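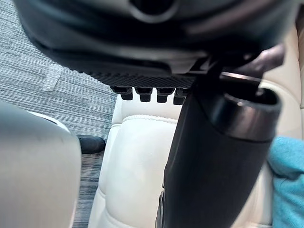 The wrist camera's view towards a cream leather seat, with the gripper housing across the top and its row of small black pegs beneath the textured strip.

The longest argument at the Plillasia laboratory last year concerned upholstery. A robot that can find a bolt on a bench may still misjudge a cushion, and the group led by Musa Nnaji wished to know how much of that difficulty begins with what the machine is able to see.

Its study, named Kesley, relies on a small camera mounted at the wrist. Such a camera travels with the hand and looks closely at whatever the hand approaches. It also looks, at all times, at the hand itself. A good part of each picture is taken up by dark machinery, some of it too near to be sharp, and the furniture must be read from what remains.

The usual remedy is to mask the machinery and train the control software on the rest. Kesley took the opposite course. The parts of the gripper that stay in view were kept and treated as a fixed ruler. The distance between the pegs and a seam in the leather, followed from one picture to the next, tells the software how the hand is moving in relation to the seat.

The group collected 700 short recordings in furnished rooms, with a person guiding the arm towards chairs, sofas and loose fabric. Two versions of the software were then trained, one on masked pictures and one on whole pictures, and both were set the same three tasks: to touch a seam, to follow it, and to lift a cloth lying against a seat.

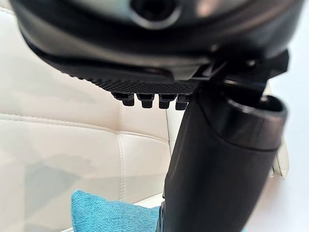 Stitched seams in the sofa's upholstery, seen past the gripper, with a teal cushion lower down.

In the first two tasks the version trained on whole pictures made nearly half as many errors of position. The gain was greatest on pale leather, where shading is soft and there is little else for the software to hold on to. In the third task the two versions performed equally.

“Cloth moves when it is touched, and our ruler does not help with that,” Mr Nnaji said. “We had hoped for more, and the paper says so.”

There is a further limit. The method assumes that the gripper keeps the same shape in every picture. When the group changed to a different set of fingers, made by the supplier Trurnent, the software had to be trained again on new recordings — a process that occupied most of September.

A second laboratory, Sveinbjörnsson, has agreed to repeat the seam tasks with its own arm and its own furniture. The recordings will be shared with it in full, including those in which the person guiding the arm missed the seam altogether.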